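首页 社区 生活 文化 体育 读者来信

本瓦利夫盖特（Wullivgate）旧货修补集市重开 三层楼挤得满满当当

1月14日，星期日

停办了整整一个秋天的瓦利夫盖特旧货修补集市，今天上午在本布里奇街的老谷仓里重新开张了！九点开门，八点半门口的队伍已经拐过面包房，一直排到邮筒那边。有人推着婴儿车，车里坐的不是孩子，是一台老式缝纫机；有人抱着座钟，一路走一路叮当响；还有一位老先生扛着一把只剩三条腿的椅子，逢人就讲第四条腿是怎么断的。天冷得厉害，可是队伍里热闹极了，前后的人没一会儿就聊熟了。

集市的规矩和从前一样简单：带东西来，坐下，和修补师傅一起动手。不收修理费，换零件的按成本价给钱，愿意多留一点的，门口有个饼干罐。师傅会讲清楚毛病在哪里，能自己拧的螺丝就让你自己拧。要是实在修不好，也会告诉你哪些部件还能拆下来给别人用。

去年谷仓的屋顶漏得不成样子，西边那间屋的地板也翘了起来，集市只好停下。修屋顶的事拖到12月才算完工，新瓦铺好的那个周末正赶上大雨，据说屋里一滴水也没漏。地板是拆了重铺的，旧木板挑出好的，刨平打磨，做成了如今一楼那排长凳。坐上去结实得很，就是稍微矮了点，个子高的人膝盖会顶到桌沿。

负责排桌子的小堀茂（Shigeru Kobori）今天几乎没坐下来过。他早上把电器、钟表、布艺、木工几摊分在三层楼里，刚过十点就发现钟表那摊根本不够坐，又从阁楼搬下两张折叠桌。“我原想着停了这么久，头一天能来一半人就不错了，”他一边往桌腿底下垫纸板一边说，“结果连楼梯上都坐着人，手里还在绕线圈。”

一楼是电器。烤面包机最多，其次是台灯和收音机。有一台收音机外壳是墨绿色的，主人说它闷声不响好些年了，一直摆在窗台上当花架。师傅打开后盖，先用毛刷扫灰，再一处一处查接线，找出一个松脱的焊点。重新焊好，插上电，先是一阵沙沙声，接着忽然冒出一段手风琴曲子，半个屋子的人都鼓起掌来。那位主人愣了一下，跟着也鼓起掌，说这下花盆没地方放了。

二楼的布艺摊是另一番光景，安静，暖和，桌上铺满碎布和线轴。长野千春（Chiharu Nagano）在这里教大家补毛衣。她的办法是不藏补丁：灰毛衣肘部破了，就用芥末黄的线织一块上去，方方正正，远远就能看见。围着她学的有中学生，也有头发全白的老太太，大家把毛衣套在木蘑菇上，低着头，一针一针地来回穿。

“织补最要紧的是别拉得太紧，”长野说，“拉紧了，洞是合上了，旁边会皱起来，穿两天又要破。松一点，让线自己躺平。”她还带来一本样布册，里面贴着各种补法：平织的、人字纹的、绣成小叶子的，也有几块是她初学时补坏的，照样贴在里面，旁边用铅笔写着哪一步走错了。翻看的人太多，册子的书脊都松了，下午有人顺手给她重新上了线。

三楼从前是堆粮食的地方，梁很低，如今归木工。锯末味一直飘到楼下来。那位扛椅子的老先生就在这里，和师傅一起量尺寸、挑木料，最后选中一截颜色稍深的白蜡木。新腿中午之前削出了大样，榫头还要再修，胶也得等干，所以椅子留在谷仓过夜。老先生有点舍不得，临走又回头摸了两下。

让记者特别高兴的是零件墙。以前拆下来的旧零件都混装在纸箱里，找个旋钮要翻半天。这回西墙上钉了一整面浅抽屉，共43个，抽屉面上贴着手写标签：弹簧，旋钮，表带扣，拉链头，琴弦，“不知道是什么但是很好看”。最后这一格孩子们最喜欢，整个上午都有人蹲在前面挑。抽屉是住在塞克洛（Ceklow）巷的几户人家凑木料做的，大小不太一样，有几个要往上抬一抬才拉得开，用惯了反而觉得亲切。

吃的也不能不提。小田（Oda）茶铺在院子里支了炉子，卖红豆汤和烤饭团，饭团刷了酱油，外皮焦脆，捧在手里正好暖手指。排队等师傅的人先去喝一碗汤，回来差不多就轮到了。红豆汤一点不到就卖光了，茶铺又回去煮了一锅，第二锅比头一锅还稠，有两位读者特地跑来让我们写上这一句。

院子另一头是交换桌，书、杯子、旧唱片、种子都可以放，看中什么就拿走，不必一件换一件。今天种子最抢手，有人带来自家留的番茄籽和豆角籽，用旧信封包成小包，信封上写着什么时候下种、要不要搭架。一个小姑娘拿走了一包向日葵，把自己的拼图留在桌上，还认真附了张纸条，说少了一块，在天空的左上角。
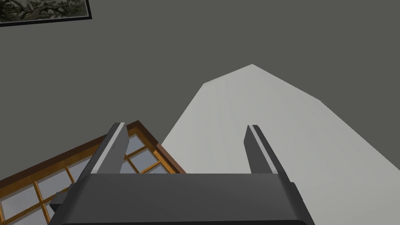

模拟画面：伸向室内的夹爪，两指张开。

下午的最后一项是“听诊时间”，这是老集市留下来的节目。大家把还没排上队、又说不清毛病的东西搬到一楼中间，几位师傅轮流听声音、摸温度、闻气味，当场猜病因。一台吊扇电机猜了三回才猜中，是轴承里卡了一小片干掉的油泥。一只音乐盒转到一半就慢下来，大家争论了好久，有说发条的，有说齿轮的，最后决定下回拆开再看。旁边的人听得入迷，连外套都忘了穿就站在门口的风里。

集市往后每逢星期日都开，上午九点开门，下午四点收摊。要修大件家具的，请先打个招呼，三楼的楼梯窄，衣柜是上不去的。带电的东西请把电源线一起带来，今天有好几位到了才想起线还插在家里的墙上，只好再跑一趟。布艺摊缺深色毛线，藏青和墨绿都好，零头线团也要；木工摊想找一台还能用的台虎钳，谁家车库里有闲着的，可以直接送到谷仓侧门。

收摊的时候天已经暗了，小堀还在一楼收折叠桌，那台墨绿色收音机的主人坐在矮长凳上等车，把音量拧得很小，听完了一整段天气预报。下星期日照旧，红豆汤说好要多煮一锅。

相关报道
谷仓新屋顶完工，西屋地板同步翻修
塞克洛巷邻居合做零件抽屉
毛衣肘部破洞的几种补法
读者来信：我家的座钟又走了
本布里奇街冬季停车安排
种子交换：哪些豆角适合阳台

联系编辑部 | 投稿须知 | 版权所有 瓦利夫盖特社区报 | 返回顶部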